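About Nirum

Nirum is a small record label and music shop in Stungate. We started in a February, ten years ago by now, with one cassette of a local noise rock band and a borrowed table at the Munness weekend market. Today our catalogue has 41 releases, most of them on vinyl, and the shop is open five days in the week.

We like loud guitars, slow songs and bands who record in one room together. We do not ask for long contracts. Each band keeps its own master tapes, and the money from sales is divided in equal halves after the pressing is paid.

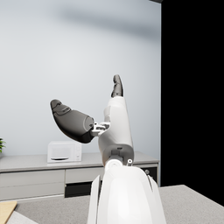
Robotic arm, computer rendering

Our best known record is "Liang", a double album with nine songs, which sold 2,702 copies and is now in its third pressing. It was mixed in the back room of the shop during one very cold winter, and on the last song you can hear the heating, if you listen with headphones.

We also buy and sell used records. Please bring them on any morning except Saturday, when the shop is too full to look at them with care. For large collections in Stungate or Munness we can come to your house.

Bands may send us music by post or by e-mail. We listen to everything, but our answer can take up to 10 weeks.

Page last changed: Wednesday, December 4, 2024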